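How to bring a picking arm into a returns room without losing the people who work there

This guide is for shift leads and small-site managers who have been told a robot arm is coming to their sorting bench. It covers the parts the supplier's manual leaves out: who does what, how to train, and how to change the work in steps. I wrote it after we moved the phone and tablet returns bench at Kershaw over to an arm. We used Juvix software to plan the picks and practice them on screen before the hardware was switched on.

1. Write down the job as it is done now

Spend 2 full shifts at the bench with a notebook. Don't use the written procedure, which is probably out of date. Our sorters were doing several things that were not on paper, such as setting aside any phone with a swollen back before it got anywhere near the tray. If we had built the new job from the procedure, that check would have disappeared.

Ask each person to read your notes and correct them. Pay them for the time.

2. Split the tasks

Make two lists. The arm gets the repeated lifting and placing. People keep battery checks, customer notes, damaged packaging and anything that has to be opened. Put a name beside each human task before you announce the change. At our site the first question in the meeting was about hours, and it helped to have that answer written down.

If jobs or pay grades will change, say so in that same meeting.

3. Practice in simulation with the sorters in the room

Most sites leave this step to the engineer. Bring the sorters in. They know how returns really land - on their edges, leaning on each other, half under something else. We worked through 463 simulated layouts, and the sorters picked the order for the hard ones.

Run each layout at slow speed first. Stop when the gripper is low among the items and ask the group what they would move next. Then let the planner continue and compare. Close work is where the arguments come up. With a phone lying at a slant on one side of the fingers and a green-edged panel leaning down between them, there is more than one reasonable first pick.

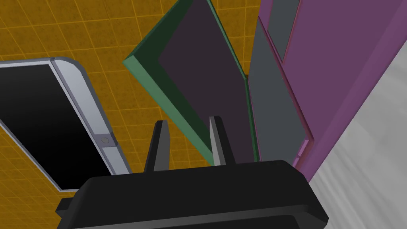
Alaric Mahmoud told me he had gone into these sessions thinking he was training his replacement, and that he still wasn't sure he hadn't been. What changed, he said, was that his corrections were saved under his name and he was later put on the exceptions desk at a higher rate. He thought the rate should have been agreed before the first session. He was right, and I would do it in that order now.

4. Set the stop rules

Anyone at the bench can stop the arm. Print that and post it at eye level. Stops should not count against a person's numbers. For the first month, log the time and the reason for each stop, and leave names off the log.

5. Run both ways side by side

Keep a manual bench open while the arm takes a share of the trays. We started it at 40 trays a shift and held it there until the exceptions desk could keep up. The desk will back up before the arm does. Staff it for that.

6. Look again after 4000 items

Go back to the notes from step 1 and check each task. Is someone still doing it? Does that person have time to? We found that wiping down the trays had fallen between two roles, so we gave it to the early shift. Rotate people off the exceptions desk every two hours. It is all hard cases, and it is more tiring than the old bench was.

Comments

Brenda Bloxham
We did this at Zirkwood in December and skipped step 5 to save floor space. Put the manual bench back inside a month. Good point about the desk backing up.

Ilby returns, night shift
What do you do when the planner and the sorters disagree on a pick? Ours always goes with the planner and people have stopped speaking up.

Author
We go with the sorter and log it, then look at the log at the end of the shift. Sometimes the planner's order was fine too.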